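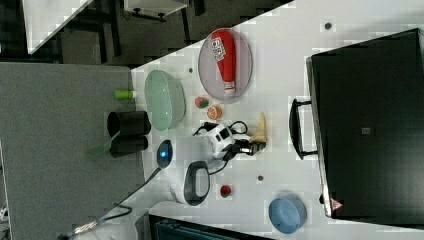
Raghda Sayegh wrote:
> Can somebody please settle the food sharing rule before February? The Getska hall
> people want it in writing. Last year we fed 125 and I still have no idea who
> brought the egg salad or how long it sat out. Also do we reimburse or not.
> Two different answers from two different people.

OK quick one, typing between calls. Short answer – yes we reimburse, up to 10 dollars a dish, receipt in the envelope by the door. Nothing without a receipt. I know, I know.

Long answer. The hall wants a label on every dish, what's in it and who made it. Masking tape is fine. Nuts, milk, eggs, wheat, sesame at minumum. Hot stuff comes hot, in something with a lid, and goes out at six. Anything still on the table at eight goes home or in the trash. No rice overnight in the hall fridge again please. 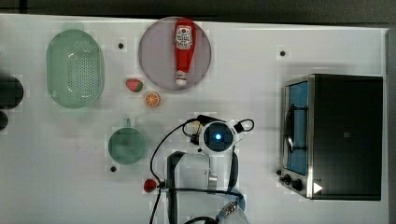
Seating is the other headache. Hall caps us at 100 inside, so anybody over that is on the porch, and the porch needs heaters, and the heaters were most of the bill last time. Harish got a quote from Tzavaras, haven't opened it yet. Budget for the whole night is 3,000 and I would like to not spend it on propane. Condiments – one table, by itself, away from the hot food. Ketchup in squeeze bottles, like the red one lying on the plate up there, no open bowls with a spoon in them. Same for mustard and mayo. Fruit gets its own spot at the far end, cut small, with tongs.

Kids' plates: Kanchan has a stack left from the Stumness picnic, so don't buy more. Forks we do need. And trash bags, the thick kind.

Sign-up sheet goes out tonight or tommorow. Put your dish AND how many it feeds. Last time we had nine desserts and two salads. 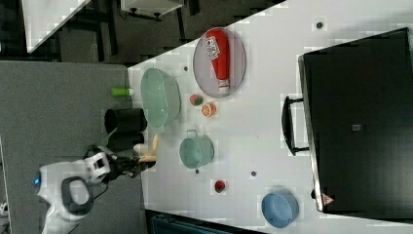 Sneha Srivastava asks if store-bought counts, and whether she still has to write the ingredients out if they're already printed on the package. Counts, yes. Leave it in the package or tape the label next to it, no need to copy it all out.

Still need two people for setup at four and one for the door. Reply to me not the whole list.

Mamta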